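Norell Kitchen Demonstration Pack

Simulated household episodes for training and testing manipulation policies. Supplied by Altum, Lonanville.

The Norell Kitchen pack is a set of recorded teleoperation episodes in rendered kitchens. It is meant for teams who are training a policy on household tasks and want material they can replay, re-render and check before spending time on hardware. The current release holds 1109 episodes, of which 548 involve a door or drawer. The rest are pick and place on counters, shelves and sinks.

Every episode was driven by a person from start to finish. No scripted motion planner was used, so the paths include pauses, second approaches and the small corrections people make when lining up with a handle. We left these in. Episodes where the task was not finished are kept in a separate folder and labeled as failures.

What each episode contains

Joint positions, gripper state and commanded actions at every control step. Rendered color views with matching depth. The full simulator state, so an episode can be started from any step. A one-sentence instruction in plain English, plus a second wording written by a different person. A success flag, checked by script and then by eye.

Tasks

The pack covers 9 task families. Refrigerator tasks are the largest group: open a door, close a door, move an item between shelves, put an item in a door bin, take an item out. Oven, cabinet, drawer and faucet tasks make up most of the remainder. Start positions and food items are changed from one episode to the next. The kitchens come in 4 layouts.

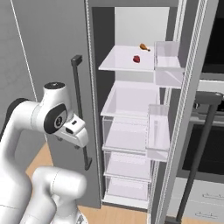
Refrigerator task, gripper near the left door handle. Drumstick and a small red item on the top shelf.

Collecting your own

The pack can be extended with the Sutter teleoperation kit, sold separately. Sutter writes the same file layout, so new episodes load next to ours without conversion. You can also import your own kitchen models, but hinges and drawer slides must have joint limits set or the success check will not run.

Licensing and delivery

Sold per site. Download link sent on payment. Disks on request. Last updated November 4, 2022. The next update is planned for December and adds dishwasher tasks.

Comments

ridgeline_lab: Does the depth come in meters or raw buffer values? The readme says both.

Altum support: Meters. The readme line is left over from the first release and will be fixed.

pkt44: Glad the failures are included. Wish they were tagged by cause, we ended up sorting ours by hand.

mossandwire: Drawer episodes replay fine here. Two of the refrigerator ones drift after a restart from the middle, sent the episode numbers by email.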